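Gemport Hill Relay

The Gemport Hill Relay is a cross-country relay for high school teams, run each March on the slopes north of the town of Gemport. Teams of three runners cover a combined distance that organizers give as 12 kilometers, though that figure has been disputed for most of the event's history. It is often called the oldest relay of its kind in the region. The claim rests on thin evidence and is treated below.

38 shares 4 comments

Origins

The usual account says the relay was started by Aminu Ogundipe, a mathematics teacher and part-time coach at Amadi High School, after a track meet was rained out and his runners took to the hill instead. The story appears in most race programs. No newspaper report of the rained-out meet has been found, and the school's own athletics log has no entry for it. Ogundipe himself gave at least two versions. In one the first race had four schools, and in the other it was an intramural run between two halves of the Amadi squad.

The "oldest relay" label first shows up in a program printed well after the race was established. The rival Brudov Road Relay has a printed results sheet that predates anything Gemport can produce, but Gemport supporters argue that Brudov was run on pavement and should not count as cross-country. Whether that settles anything depends on how much of the early Gemport course was itself on pavement. By the few route sketches that survive, a good part of it was.

Course

Each runner completes one lap. The lap begins on the Amadi playing fields, crosses a drainage ditch by a footbridge, and climbs the east face of the hill to a water tower before dropping back through pasture. The exchange is made by hand tag inside a chalked box. Batons were used for a few seasons and then dropped.

Programs have long put the climb at 222 feet from the bridge to the tower. The number seems to have been copied from a hiking leaflet, which measured from the parking lot, a lower starting point. Coaches who have checked it with watches report a smaller climb, and they don't agree with one another either. The lap distance has the same trouble. The pasture section has been moved several times to suit the landowner, and the published distance has never changed with it.

For this reason the course records deserve some caution. The girls' lap record is credited to Rakiya Idahosa of Amadi and the boys' to Ji-hoon Yeon of Brudov Central. Both were excellent runners with strong results elsewhere, so neither mark is hard to believe. But they were set on different versions of the pasture section, and comparing either one with recent times tells the reader very little.

Timing and results

Results were kept by hand until the organizers hired Ciluvetti, a timing company, to run a chip system. The change was promoted as an end to arguments over placings. In its first year the mats at the exchange box missed a number of tags, and the final order of the boys' race was worked out from the finish judges' notebooks, as it had been before.

Suleiman Tamuno, who coached at Gemport Catholic, kept a private set of results and has published corrections to 106 official placings. Most move a team by a single spot. Organizers have accepted a portion of them without saying which, and the official list online carries no revision notes.

Attendance

The figure most often quoted for the relay's best crowd is 3,521. It is an oddly exact number for an event with no gate, no tickets and several ways onto the hill. It may be a count of parking slips and registered runners over more than one year added together, as Titilayo Lawal suggested in her history of local running. Lawal offered no proof of this, and her book has errors of its own, including a wrong year for the move to hand tags. Photographs from the race show spectators one or two deep along the fence near the finish and few anywhere else.
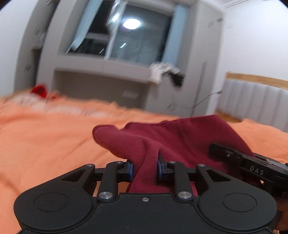
Claims about the relay's effect on the town are no better supported. Race literature describes full motels and busy restaurants, but nearly all the entered schools are within an hour's drive and go home the same afternoon.

Standing

The relay doesn't count toward state qualification, and several of the larger programs send second-string teams or skip it, as it falls early in the track season. Its defenders say this keeps the race friendly. It also means that a win at Gemport is a poor guide to the strength of a team, despite the frequent description of the event in programs as a "proving ground." Of the winning girls' teams listed on the official site, few placed high at the following fall's state meet.

A proposal to have the course measured by a certified surveyor was put forward by Tamuno and has been listed as under review since. The page of past results was last updated 21 Dec 2023.

38 shares 4 comments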